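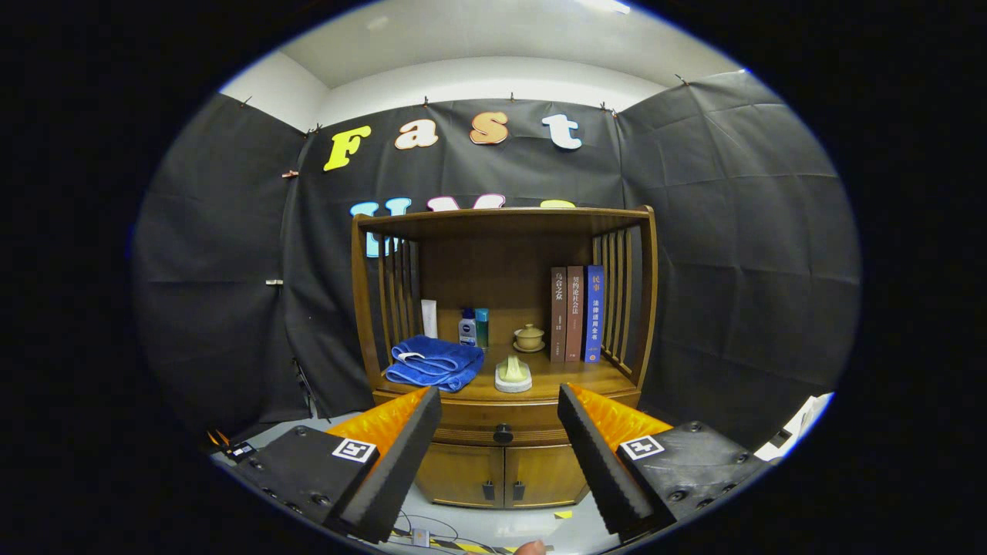 What should go on an open shelf, and what should go behind the doors?

Put the things you reach for every day on the shelf, and keep spares, refills and anything with a torn package behind the doors. If you haven't picked something up in a month, it can move down.

Small Cabinets, Open Shelves
Page 2 of the Werska storage gallery
Photo notes by Ida Sperling. Updated November 28, 2024.

This part of the gallery is for the one-piece cabinet with an open shelf on top, a drawer in the middle and doors underneath. Readers have asked for more on this type than on anything else we have shown. It fits in a hallway, a bathroom or beside a bed, and it gives you three kinds of storage in one piece of furniture. The notes are short and follow the order in which people tend to ask.

Photo 1. Towel, tea and books
Wooden cabinet with slatted sides. Folded blue towel and bottles on the left, lidded cup on its saucer in the middle, three books standing on the right. The brown book's spine reads 乌合之众.

Notes on the shelf

The shelf has a mixed job, part washstand and part bookshelf. That is common in a small home, where a cabinet seldom gets to hold one kind of thing. Grouping helps. Wash things stay together at one end, reading stays together at the other, and the cup goes between them.

Tall things belong at the back. A tube or bottle that stands in front of a towel gets knocked over when you pull the towel out. Low things such as a soap dish can sit near the edge, where they are easy to reach and easy to wipe under.

Fold towels to the depth of the shelf, with the fold facing out. One towel is enough on a shelf that also holds other things. A stack of them takes over quickly, and the ones at the bottom never get used. Marlene Teuber, who wrote the linen pages for this site, folds hers in thirds lengthwise and then in half. She keeps the label at one corner so she can check the washing instructions without unfolding the whole towel.

Books do better standing than lying if you plan to read them. A short row needs support on one side. The side of the cabinet will do if the row is pushed up against it – otherwise use a bookend or a heavy jar. Keep books away from bottles. A leaking cap can ruin the bottom edge of a cover overnight, and paper that has been wet stays wavy.

A cup with a lid is a good choice for an open shelf. Dust stays off the inside. Set it on its saucer with the handle, if it has one, turned the same way each time, and leave enough room to pick it up without touching anything next to it.

Soap on a dish should have air on all sides. Pour off the water that gathers underneath and let the dish dry before it goes back on wood. If you see a pale ring on the shelf, the dish went back too soon. A cork mat or a folded cloth under the dish prevents most of it.

Slatted sides

Slats let air through, and damp towels dry faster beside them than beside a solid panel. They also let small things fall out. Hair ties, lip balm and pens will find the gaps, so those should go in the drawer.

Dust collects on the inner edges of the slats. A dry paintbrush, 2 inches wide, gets it out faster than a cloth. Brush from top to bottom, then wipe the shelf. Do the shelf first and you will be doing it again.

The drawer

A drawer with a single knob in the center needs to be pulled straight. If it sticks, take it out and rub a candle along the runners. Check the screw behind the knob while the drawer is out. It works loose with use, and a quarter turn is usually enough.

Keep the drawer for small flat things. Ours holds nail scissors, a sewing kit, a roll of tape and the instruction sheet for the cabinet. A Flivness tray divides the space, but the lids of shoe boxes do the same work and can be thrown out when they get dirty.

The doors

Double doors that meet in the middle need room to swing. Measure before you put the cabinet in a narrow hallway. You need to be able to open both doors and still stand in front of them. Where that is not possible, load the cabinet so that everything you want often is behind one door.

Heavy things go at the bottom: detergent, full bottles, the iron. Lesia Hrytsenko sent in the layout she uses in her own hallway – shoe care on the left, cleaning cloths on the right, and a bag for returns on the inside of the door. She changed the sides around in April and changed them back within the week.

Finish and care

Wipe the wood with a cloth that has been wrung out well, then dry it. Standing water is the main thing to avoid. For unfinished or oiled wood, a thin coat of Pallora oil twice a year is plenty. Rub it in along the grain, wait 30 minutes and wipe off what is left. Use the cabinet again the next day. Lacquered wood does not need oil and will only get sticky.

Felt pads under the feet protect the floor and make the cabinet easier to move for cleaning. Replace them when they have gone flat.

Sizes

A cabinet 71 cm wide fits most of the spots readers write to us about, including the space between a door frame and a corner. If yours will stand in a bathroom, leave a gap behind it so the wall can dry. Tall cabinets should be fixed to the wall, and so should low ones if there are small children at home.

From readers

"I took everything off the shelf, wiped it, and put back only what I had used that week. Half of it went into the drawer." Theda Steinbach

"Books next to the soap did not work for me. The books next to the tea have been fine." Abenezer Wolde

Send us yours

Photos of your own shelf are welcome. Send one taken from straight in front, with the doors closed, and up to 100 words about what you keep there and why. Include the width of the cabinet if you know it. We may shorten the text.

Next page: Levchenko wall racks and hooks
Previous page: Baskets under benches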